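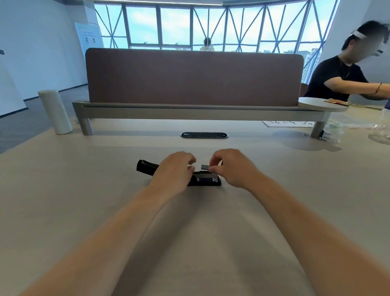

Notebook, November. Desk tasks, stapler reload

Start 9:40. Stapler reload is still on the list of jobs the Pratico unit is supposed to take off people's hands by spring. I was asked to write up the manual version properly so we have something to compare with. I've reloaded staplers my whole working life and never thought of it as a job.

Steps as done by hand: swing the top arm back until the channel is open, steady the back half with the left hand, pinch the strip between right thumb and index finger, lower it into the channel, close, test on scrap. The left hand hardly moves but it matters. Try it with one hand and the whole thing skates across the desk. The planning sheet lists reload as a one-arm task. Somebody should fix the sheet before Gonthorpe quotes on it.

Timing: 25 seconds for me, arm up to arm down. Pratico's best on the bench last month was 421 seconds, and that was with the strip set out for it in a holder. Who sets out the strip? I asked this at the review and got "facilities," meaning one of us. So a person walks over, opens the box, picks a strip, puts it in the holder, walks back. By then the person could have loaded the stapler and gone to lunch.

I know the standard reply, that speed will come. Maybe. My trouble is with the count of jobs saved. The proposal says 30 small desk tasks go to the machine. It does not list the new ones: setting out parts, clearing the desk first, answering the stop alert, writing down why it stopped. I went back through my own pages for the Ilton trial and most of my entries are those. None of them appear in anyone's job description and none of them show up in the savings.

Things on the desk. The spec asks for a clear work surface. Mine was fine for a stapler and it would not pass. There is a bottle near the right side, a tumbler back by the divider leg, a sheet of brush writing that I would not want dragged around. Under the proposed rules all of that goes in a drawer every morning. It sounds like a small thing until you ask people to do it. At Ilton they did it for the first couple of weeks and then the drawers filled up with cups and the unit sat idle. The Ilton report says "variable adoption."

Also, the shared desks. Right now if a stapler runs out you reload it, or the person beside you does, and you get a minute of talk out of it. Going by the draft, you would log a request. I can't put a figure on that and won't try, but I'd like it said somewhere that it was asked.

Ryota Hosoda's comment on the draft of this page, copied in with his permission:
"You are comparing it to an expert. A fairer test is a new hire with the same stapler, and also the jam case, which people are bad at. I would keep the task and drop the holder."

Fair on the first part. Jams are where I'd like to see it win, and if it clears one without me standing there I'll write that down in ink. I don't agree that anyone needs to be an expert to load a stapler. Dropping the holder I fully support, because then we'd find out what it can do.

Second run, 10:15. Put the strip in upside down on purpose to see how soon I'd notice. At once, it doesn't sit. Asked Hattori whether the unit checks for that. Their answer was that it checks the closing force, so it would find out after. Need a case for this in the test list.

To do
Get the task sheet changed to two hands.
Ask for the Ilton stop log, the full one.
Run 2 new hires through the same steps, with a jam each.
Start a page for tasks added and have everyone write on it, including the ones that take ten seconds.
Order staples. We're on the last box and the request form wants a cost center.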